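My neighbour in Mernville, Wichai Kongkaew, has been promised a robot that tidies up every April for 16 years. He still does his own washing-up.

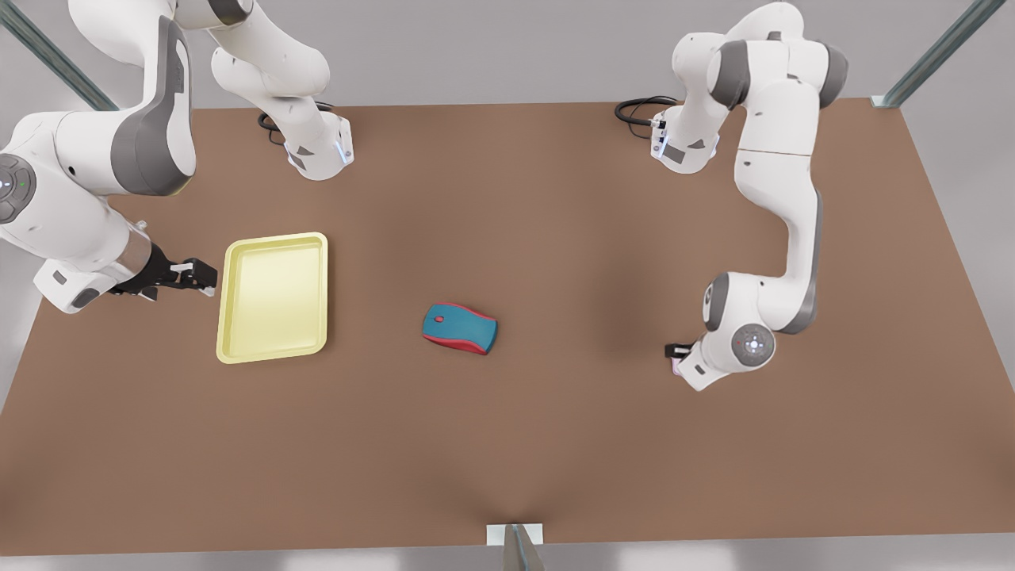
I'd settle for less than washing-up. Clearing a desk would do me. Put the mouse on the tray, say: two arms, one tray the colour of weak custard, one blue and red mouse, and no teaspoons, post or cat. My desk has all three, and the cat has opinions. Until a machine can cope with her, I'm keeping my £2,816 and doing the tidying myself, badly, on the 18th of the month.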